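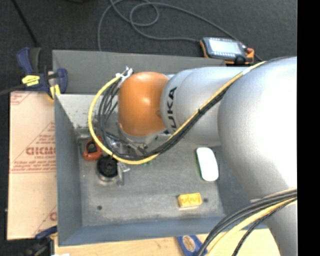 *The KUKA over the mixed bin, yellow cable and all*

## Budgeting for a used arm for bin picking: what am I forgetting?

**posted by fostness_shed**

Hi all, long-time reader, first time asking. I run a little sorting operation near Brusley (small returned goods, mostly odds and ends that come in loose and need to go out in the right tubs). I've got the chance to take on a second-hand KUKA and I'm trying to put together a budget that won't make my business partner cry.

The arm itself I'm fairly comfortable with. It's everything hanging off it that I can't price. Right now my spreadsheet has a line for the arm, a line for a gripper and a line that says "other", and I know "other" is going to eat me alive. We've been working out of one metal bin held with clamps, small mixed stuff in the bottom, and that's more or less the job I want it doing all day.

So:

- How much should I put aside for cabling? I mean the dress pack, or whatever the proper name is for the bundle running down the arm to the tool.
- Do I need a proper fixture for the bin or will clamps do for the first year?
- One gripper or two? The parts are all different shapes and I keep changing my mind.

We've got single-phase power in the shed and three-phase next door, if that matters. Cheers in advance!

---

**Amancay Cáceres**

Ooh, I did nearly this same exercise in January, so the pain is fresh.

Cables first. That big swinging yellow loop in your photo is the bit I'd spend money on before anything else. Ours was routed a lot like that, and we went through two replacements before we paid for a proper guided pack. Budget for the pack, a spare of whatever the longest lead is, and a day of someone's labour to fit it. I put down $927 for the spare leads and connectors and came in a touch under. Labour was separate and I'd completely forgotten it (my fault, I was looking at the catalogue and not the calendar).

Clamps are fine to start with! I'd mark where the bin sits, though, so you can put it back in the same spot after you've cleaned it out. We ended up with a simple locating plate, $227 from a local fab shop, and I wish I'd ordered it sooner. Get a second bin while you're at it. If the floor of yours is as scuffed as it looks, I'd also test whatever camera you're thinking of on that actual bin, because shiny scratched metal gave ours real trouble and a matte liner was a cheap fix.

Gripper: buy one, but buy the tool changer. You will want the second gripper by about month four, and retrofitting the changer meant redoing half our air lines. With that mouse-shaped white thing and the little yellow block in the same bin, I'd be leaning towards suction for one and fingers for the other.

Other things that weren't on my list and should have been:

- guarding, or a scanner (get a quote, they vary like mad)
- someone to do the risk assessment
- backup of the controller before you move it anywhere
- freight, and a forklift at *both* ends

And please have a sparky look at the controller plate before you pay the deposit. Three-phase next door isn't three-phase in your shed. Running ours across the yard was the biggest surprise on the whole job.

---

**TomoTinkers**

get the service history. grease, batteries, belts. mate of mine skipped it and paid more for the repair than the arm

---

**bravo_bench**

Agree with most of Amancay's list but I'd go the other way on the gripper. Rent first if you can find somebody who'll do it. We had one on hire for around $300 a month and sent it back after six weeks because it couldn't get into the corners of the bin, and I was very glad we hadn't bought it. Sloped walls help a bit, but the stuff that ends up hard against the side is still the stuff you'll be picking out by hand.

Also, put your contingency on its own line with a number in it. Don't call it "other". We went with 20 per cent and spent all of it by the time the guarding was in.

---

**posted by fostness_shed**

These are brilliant, thank you. Tool changer is going in, and I've rung the sparky. First quote for the scanner bracket and mounting came back at $627, without the scanner (!), so I'm off to find a second one. Amancay, did you buy your matte liner in a sheet or cut to size?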